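Sorting out the sorting

17 Oct 2019

I have been meaning to write about the recycling for weeks, and every time I sat down to do it the kettle went on or somebody rang, so you have had jam and the shed roof instead. Today it is raining sideways across Clultcombe and I have no excuse left.

When we moved here from Minwood we inherited a system, if you can call it that, of carrier bags hanging off the back door handle. You couldn't open the door without a clatter. Everything went in together and then I'd be out on the step on collection morning in my dressing gown, picking yoghurt pots out of the newspapers, with Mervin calling helpful things through the window. This went on for 18 months, I'm ashamed to say.

It was my friend Sharada who got me onto fabric bins. She keeps her wool in them, and I had always thought of them as a thing for wool, or for children's socks, but they're a lovely size for the amount two people get through in a week, and they're soft, so you can squash one into a gap where a hard plastic tub would never go. They do slouch a bit. I have decided I like the slouch.

The other half of it is labels. I used to think labels were for offices, and then in September we had the family to stay and I found a jam jar in with the cardboard and teabags in just about everything – so now I am a convert. Big letters, thick black pen, white card, propped up at the front where even a teenager can't miss it.
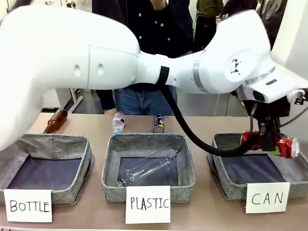

BOTTLE, PLASTIC and CAN, with a well-squashed red can about to find its home.

I do love a hand-lettered card, wobbly capitals and all. You may have spotted the clear bottle lying in the middle one, and yes, we could argue all afternoon about whether a plastic bottle is a bottle or a plastic! Mervin and I did, over a whole pot of tea. He says go by the shape, I say go by what it's made of, and in our kitchen we've settled on keeping the first bin for glass and putting that in brackets on the card.

A few other bits I've picked up along the way. Rinse things while the washing-up water is still warm, before you pull the plug. Squash your cans from the side, in the middle, and you'll get far more in. And give the bins a good shake out of doors every so often, because crumbs get into the corners of fabric and stay there (I use an old pastry brush).

Next on my list is somewhere for batteries, which at present live in a teapot with a broken spout.

Shared 6 times
3 comments

Lise Leclerc
We have the same bottle argument here! I'm with you, go by what it's made of.

Clifford Carrier
Do the fabric ones wash? Mine would be sticky inside a week.

Carter Chisholm
I would like it noted that the teabags were not me, Auntie.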